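Bondolitz Opens a Bathroom and Flooring Showroom in Bernilcombe

Big week for anybody in Bernilcombe who's been putting off a bathroom redo (me, I mean me). Bondolitz opened its second showroom on Adams Street in February, and I finally got over there at lunchtime to have a look around.

If you only know them from the old place out by the highway, this one is a lot bigger. They've got 2130 square feet, with tubs and vanities up front and all the flooring in the back. I went in for a faucet and came out an hour later with a tote bag full of tile samples, so consider yourself warned!

The part most folks will want to hear about is the payment plan. Bondolitz will now let you spread a full bathroom job over 21 months, and that covers labor as well as materials. You put down $534 to get on the calendar, and it comes off your final bill. I asked if they'd do the same for a smaller job, like just swapping out a shower, and they said yes, as long as they're doing the install. Floors on their own don't qualify yet, which bummed me out a little, because my hallway is a disaster.

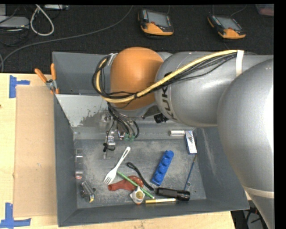 What's on the floor right now

The Fekano line is the one getting the best spot by the door. It's a wall-hung vanity with deep drawers, and you can get it with one sink or two. I liked the narrow one best, mostly because my bathroom is the size of a closet. They also have a walk-in tub set up that you can climb into with your shoes off (I did, it's roomy).

Tile prices looked about the same as the old store to me. Grout and trim are still special order in most colors, so plan on a wait if you want anything besides white or gray.

Doors open at 9 a.m. and parking is behind the building, with the entrance off the alley. Bring your measurements, and bring them in inches. I had mine scribbled on a receipt in a mix of feet and "one broom handle," and I have to go back.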